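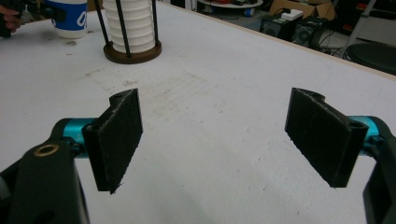

# Beverage station tooling: effect on staff duties (Sonwood site forum, Operations board)

**ops_desk_sonwood**

This thread is opened for comment on the trial of hand-held gripper tools at the beverage tables. Staff on the trial carry out ordinary table work, including cup handling, with the tool in hand, and the recorded movements are passed to Tranuvon for the programming of the fixed arm. The present phase runs through November.

Management has received 14 written comments to date. Most concern duties and job grades; a smaller number concern the tool. Contributors are asked to keep to those two subjects. Scheduling requests should go to the shift office in the usual way.

**tablehand_west**

I wish to record a concern about grading. The trial notice describes the work as "normal station duties." It is not normal to pick up one cup at a time between two pads when a trained attendant can set out a row by hand in a few seconds. The pace is slower by design, and I accept that. My objection is that the station targets have remained the same, and the attendants beside the trial table are making up the difference.

I would ask that trial hours be removed from the station count altogether.

**k_lindgate**

I support the request above, with one reservation. If trial hours are removed from the count, they must still be paid at the station rate. At my previous employer, similar hours were moved to a "training" code, and the rate went down with it.

**ops_desk_sonwood**

The rate is unchanged and will remain so for the length of the trial. The question of the station count is noted and will be answered in this thread by Tuesday.

**maint_bay3**

On the tool itself. The felt-like facing on the finger pads should be inspected at the start of each session. Cups in the rod holders nest closely, and a worn facing makes it harder to take the top one without lifting the next. Please do not trim or re-glue the facing at the station. Bring the tool to the bay and sign it in.

The trial tabletop should be wiped down before each session as well. I have seen it left with marks on it more than once, and it is a beverage surface regardless of who is working at it.

**tablehand_west**

The wiping has been left to whoever is on the trial, on top of the recording. That is a further duty that does not appear in the notice.

**maint_bay3**

It takes one minute. Every attendant wipes down a table.

**tablehand_west**

Every attendant has a free hand and a cloth at the station. The trial table has neither a cloth nor a hook for one. I am asking for it to be supplied and written down - nothing more.

**dusix_user_19**

I take a different view from the first reply. I have worked 37 sessions on the trial, and my wrists are in better condition than after a full week on the line. The arm that was installed at the Jelínek counter last year took over cup stacking, and the attendants there moved to order handling. Several of them asked for that move beforehand. I would rather see the repetitive part go to a machine and be consulted about the remainder.

**k_lindgate**

The Jelínek counter also lost an evening position, and it was never refilled. Both facts belong in the discussion.

**dusix_user_19**

That position was vacant before the arm was installed. I agree that it should have been advertised again.

**ops_desk_sonwood**

In reply to the points raised:

- Trial hours will be removed from the station count, beginning with the next schedule.
- Cloths and a hook will be provided at the trial table, and wiping down will be added to the notice as a paid duty.
- Pad inspection will be carried out by the maintenance bay - attendants are asked only to report wear.
- No decision has been made on positions after the trial. Staff will be consulted before any fixed arm is ordered.

**k_lindgate**

Please state whether "consulted" means a meeting or a form.

**ops_desk_sonwood**

A meeting, held during paid hours. The time will be posted on this board.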